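Search this site Search Menu

Media release
March

Druvden opens tool and tape library for local renters

Households in Druvden can now borrow basic painting and packing supplies free of charge from a new lending room run by Geraghty Hardware.

The room opened this month behind the company's Druvden store. It stocks brushes, drop sheets, box cutters, trolleys and masking tape, and holds 1465 items in its catalogue. Members may borrow up to 7 items at once.

"People moving out of a rental often need a colour touched up and a few boxes closed, and then never use the gear again," said Muireann Lenihan, program manager at Geraghty. "They can bring back whatever is left."

Masking tape is catalogued by the roll. Beige rolls carry a round white label with a barcode on the flat side, which is scanned on loan and on return. 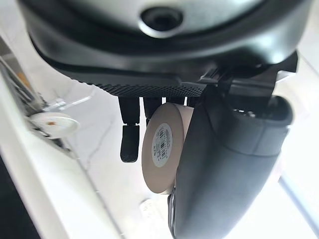

How to join

Membership is open to anyone with a Druvden address. Applicants should bring one piece of mail to the counter before 4 p.m. The first 100 members will also receive a paint tray.

Part-used rolls are accepted if the label is still attached. Opened paint is not accepted.

Geraghty aims to sign up 2000 households in the first year.

Media contact: Hicham Bensaid, Geraghty Hardware

Shares 7 Comments 0

Recent releases
Wandik store extends evening hours
Geraghty names Bríd Mac Carthaigh head of stores
Paint tin recycling returns to Druvden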